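Session 4: Marking out the bench and first picks

These notes cover the second half of the evening at the Arwood workshop. Bring your own gripper if it is finished. If it isn't, share with a neighbor.

Work area

Lay the grid with blue painter's tape, pressed flat. Hand-laid strips are fine. The cells do not have to match, but the arm's table of cell positions has to match the tape, so measure after taping. Replace any strip that has torn or lifted before you measure, and wipe the gray surface with a dry cloth.

Soft objects

Start with a plush toy. It forgives a bad approach height and will not chip the fingers. Lay it on its side inside one cell and leave the tags on. A hang tag or sewn label changes the outline the wrist camera sees, and your threshold has to cope with that. 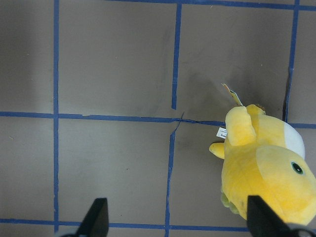 Photo: Telma Benítez

Set finger speed to 25 percent for the first tries. Come down with the fingers open and stop before they touch the bench. Check both fingers in the camera view, then close. Log each try as held, slipped or missed. Do 70 tries per object, and move the toy to a new cell after each one.

Shadows cause most false edges. If the outline grows on one side, turn off one of the 2 bench lamps and take a new background shot.

For next time

Read Kamlesh Goel's handout on the Dullura controller board, up to the wiring table. The full log should reach 200 tries by the end of January.

Print this page | E-mail this page
Contact: Clementina Seixas, Arwood workshop
© Arwood Workshop Notes
Back to top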